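Lestwood grocers say the wrap stays, and shoppers are asked to trust the math

LESTWOOD – The plastic wrap on single heads of lettuce and cabbage is not going away this year, whatever the posters by the checkout say.

Rindosard, the grocery chain with the most stores in the Lestwood area, promised last spring to sell more of its produce loose. In April it quietly changed the wording. The pledge now covers "selected lines where quality allows," and the company gets to decide what quality allows.

Its reason is food waste. Wrapped produce keeps longer, Rindosard says, and food thrown out does more harm than a thin sheet of film. That may well be true for some things. Cucumbers are the usual case, and few people who have left one bare in the fridge for a week would argue. But the chain has stretched the point to cover nearly everything in the aisle, including onions, which come with a wrapper of their own.

The proof on offer is thin. Rindosard points to a trial run with its packaging supplier, Kuditz, in which 300 wrapped items and 300 loose ones were kept in store conditions and checked for spoilage. The two-page summary says the wrapped group did better. It does not say by how much, which vegetables were used, or how long the trial ran. It was also paid for by Kuditz, a company that sells film. Asked for the full results, Rindosard said they were "commercially sensitive."

Shoppers seem less than convinced. A petition at the Ghoneim Street store asking for a loose produce section had 777 names on it when it was handed in. The chain thanked those who signed and pointed them to the film drop-off bin near the entrance.

That bin raises questions too. The city's curbside program does not take film, so the store bins are the only local choice. Rindosard would not say what share of the film collected is made into something new and what share is burned or buried. A sign on the bin says the plastic "can be recycled," a phrase that leaves plenty of room.

Price is the other sore spot. At the Ghoneim Street store this month, the wrapped cabbage was 30 cents more than the loose one sold at the Saturday-style street stalls a few blocks away, and the stalls seem to be getting by without a trial.

Rindosard says it will look at its packaging again next year. It has not said who will do the looking, or whether the results will be made public.

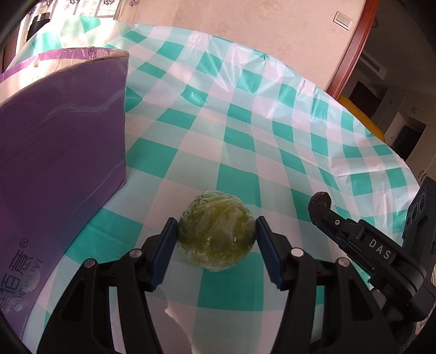

Plastic film around a single round green item. Grocers say wrap cuts food waste.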